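Speaker notes: Setting out shared floor space in a small storage building
Prepared by the Magagula Storage and Premises Service for the April members' meeting at Gromolholm

Opening (5 minutes)

Welcome members and thank the Gromolholm branch for the use of the hall. State the subject plainly: how a shared storage floor may be divided, marked and kept in order when several organisations use the same building. Remind members that the written guidance is on the table by the door and that these notes do not replace it.

Show the pictures, then continue without a pause.

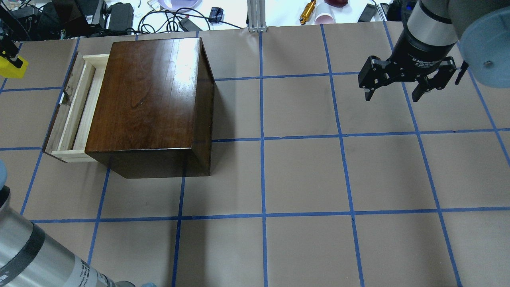
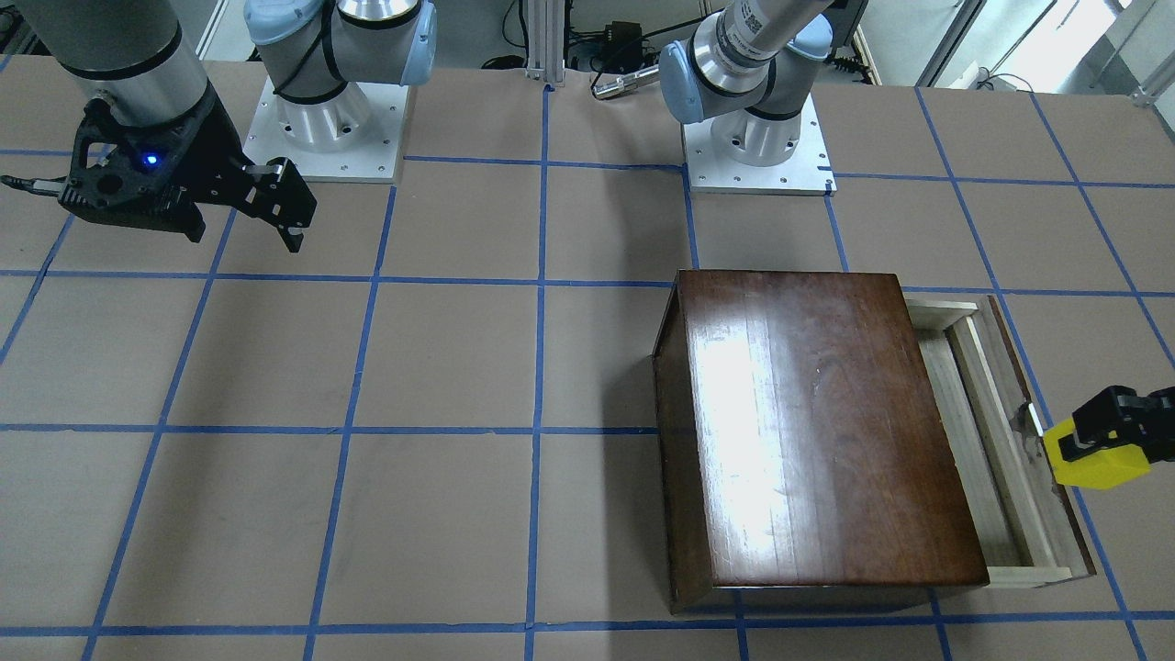
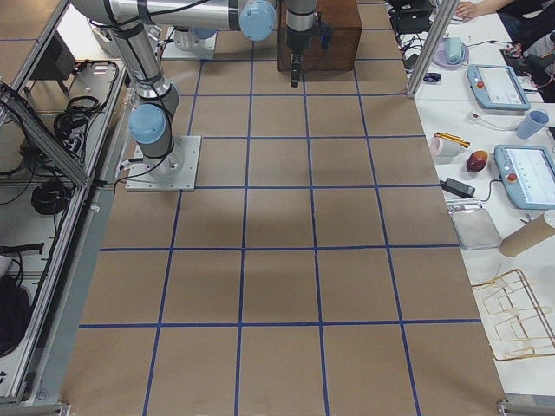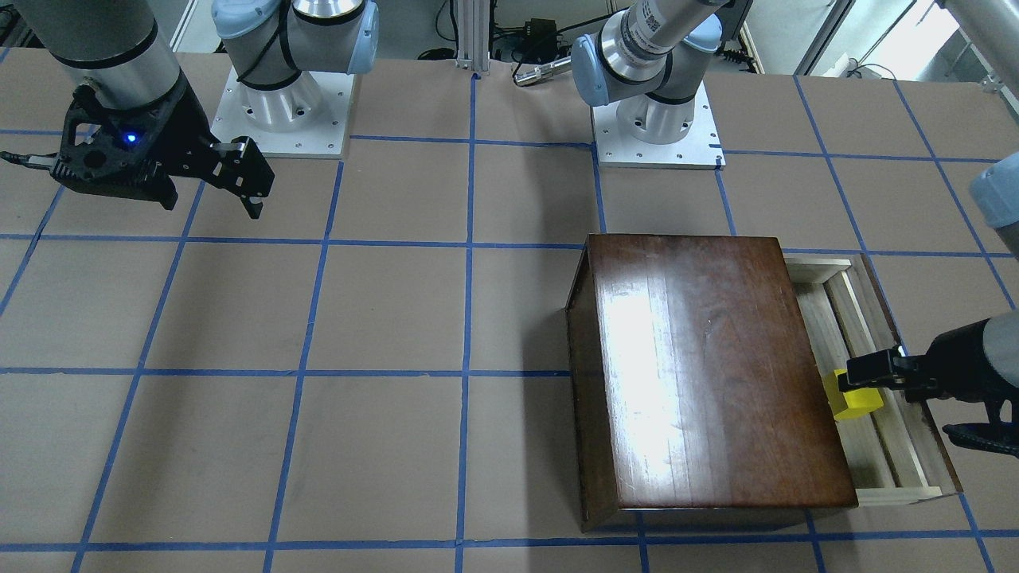

Slides 1 to 4. Surfaces covered in brown paper and divided into squares with blue tape.

Why a plan comes before the marking

Explain that most complaints received by the Service concern space that was never properly allotted. A member brings in one cupboard, then a second, and by the following season the passage to the rear door has gone. When the Draltasard store was reviewed, 63 items were found with no label and no entry in the register. Several had belonged to groups which no longer met.

The plan should be drawn on paper first and agreed by every organisation that holds a key. It should show doors, meters, stopcocks, fire equipment and the swing of each door. Only then should anything be marked on the floor.

Pause here. Ask how many members have a current plan of their own store. Do not press for an answer from any particular branch.

Choosing the size of a bay

The Service recommends equal bays wherever the shape of the room allows. Equal bays are easier to charge for and easier to exchange. At Rallell the first layout gave each group a bay of a different size according to need at the time. Needs changed, the layout did not, and the matter took 2 years to settle.

Bays against an outside wall should stop short of it, so that air can pass behind the contents. Members with older buildings should look for damp before fixing the position of any bay.

Refer to page 5 of the guidance for the table of suggested widths.

Marking the floor

Tape is suitable for a trial period. It can be lifted and laid again while the arrangement is being tested. Paint should be used only after the layout has been in use through one winter. Chalk is not recommended.

Lines should be straight and should meet at the corners. Each bay should carry a number at the front, facing the passage. The same number must appear in the register and on the plan. If the numbers are changed, all three must be changed on the same day.

Furniture and fittings

Cupboards and chests should be placed with their doors and drawers facing the passage, and there must be room to open them fully inside the line. Members often measure a piece when it is shut. Please stress this point, as it accounts for many of the disputes referred to the Service.

Nothing should be stored on top of a cupboard above shoulder height. Polished furniture should be covered with a cotton sheet. Plastic sheeting holds moisture and is not accepted in any building managed by the Service.

If asked about insurance: the building policy does not cover contents. Each organisation must make its own arrangements and lodge a copy of the certificate.

Charges

The charge for a standard bay remains at 100 a year, payable in advance. Half bays are available at Draltasard only. Bays left unused for a full year may be offered to the next organisation on the list, after written notice.

Questions likely to be raised

Access outside normal hours: available on request, with a signed entry in the key book.
Petrol, paint and gas cylinders: not permitted in any quantity.
Sharing a bay between two groups: permitted, with one group named as responsible.
Removal of abandoned goods: see the separate leaflet. Do not give advice from the platform.

Close

Remind members to return the plan form to the Magagula office before the end of the month. Forms for Rallell should be marked clearly with the name of the building, as there are two stores at that address. Tea will be served in the side room.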